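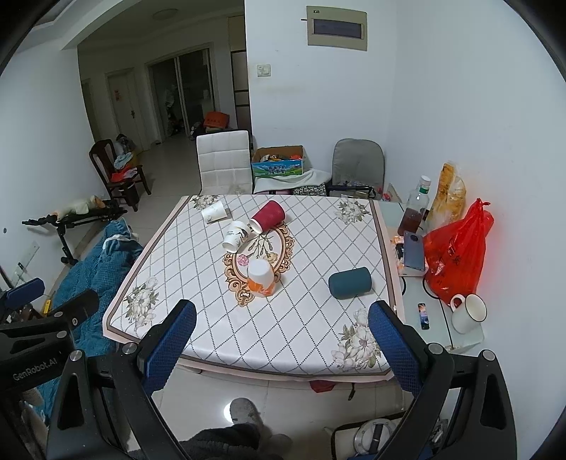
Wanda Zieliński wrote back to say the last round of checks spent too long on the kitchen and hardly any on the dining room, where people in a shared house sit, charge their phones, smoke out the window and leave their drinks. Fair point. The dining section has been moved to the front and made longer.

ORKUDTHORPE SHARED HOUSE
Household safety check, ground floor
Month: September
Checked by: Felicidad Yap
Second reader: Erick Sang
Marks used: OK / Fix / Watch / Not checked

SECTION A – DINING ROOM

A1. Table stands level and does not rock when leaned on
OK. Felt pad replaced under one leg last year and still holding.

A2. Tablecloth lies flat, no hem hanging where a foot or chair can catch it
Watch. It slides if you pull a plate toward you. Remigiusz has offered clips. Plain metal ones are fine, but put them where nobody's sleeve will snag.

A3. Used cups cleared from the table
Fix. Cups on their sides on the cloth, paper ones among them. Paper cups go in the bin after one use. Anything washable goes back to the kitchen the same evening. A cup on its side rolls, and the tiles near the doorway are slippery enough when dry.

A4. Stains or spills on the cloth
Not checked. The cloth comes off for washing on Tuesday and will be looked at then, both sides.

A5. Lighters and matches stored out of reach
Fix. Lighter out on the glass-topped surface beside the table. This was on the last sheet as well. Lighters go in the tin on the high shelf in the hall, lid on. We have visiting children most weekends and I am not going to keep writing this line.

A6. Lighters kept clear of plastic bags and paper
Fix. Same surface, plastic bags on it and a small box. Shift the bags to the pantry.

A7. Bottles closed and labelled
Watch. The bottle with the reddish-brown liquid has its cap on, good. If it came from the kitchen and was refilled, write on it what is in it. Erick wants masking tape and marker for this, I would accept anything that doesn't wash off.

A8. Cables run along the wall, no loops at hand or foot height
Fix. Dark cable looping down by the red bag. Tie up the slack. Cable ties are in the second drawer.

A9. Phones charged on a hard surface, not under cloth or bags
OK, with a reminder. Don't leave a phone charging under a bag or a cushion, and don't leave one charging overnight in this room. The Kristiansen power board is rated for 800 watts and is meant for phones and lamps. The kettle is not to be plugged into it again.

A10. Glass top sound, no chips on the edges
Not checked. Too much on it. Please clear it completely before the next round so I can run a cloth along the edges.

A11. Mugs upright and away from the edge
Fix. White mug left tilted beside the table. If the enamel on any mug has chipped around the rim, throw the mug out.

A12. Chairs – joints tight, upholstery not torn
OK. I sat in each one and rocked it. The dark edging on the white chair is easy to wipe, so please wipe it.

A13. Clear way from the table to the door
OK. 43 inches at the tightest spot with the chairs pushed in. Push them in.

SECTION B – KITCHEN

B1. Stove knobs turn and click off
OK.

B2. Tea towels kept off the oven handle while it is on
Watch. Aleksandra Wróbel asked for a hook beside the fridge. Agreed, still to be put up.

B3. Fire blanket on its hook
OK.

B4. Extinguisher gauge in the green
OK. Gretach unit, tag still current.

B5. Under-sink cupboard latch
Fix. Latch is loose. Needs 2 longer screws.

SECTION C – HALL AND STAIRS

C1. Smoke alarm sounds on test
OK. Tested at 4 p.m., loud enough to hear from the back bedroom with the door closed.

C2. Shoes off the bottom step
Fix.

C3. Handrail
OK. Tightened by Remigiusz Sowa.

COMMENTS

Erick Sang: A5 should be done the same day and not wait for the next round. I'd put A6 with it. The rest can wait for the weekend.

Remigiusz Sowa: Clips for the cloth are in my bag, will fit them after the wash. For A8 I'd prefer a stick-on channel, the Utine hardware store has them in white. Ties go brittle.

Aleksandra Wróbel: Can we stop buying paper cups? There's a whole cupboard of proper ones.

Felicidad Yap: Happy to stop once this sleeve is used up. Channel is fine too, keep the receipt. Items marked Fix get looked at again next week, and A10 gets done once the top is clear.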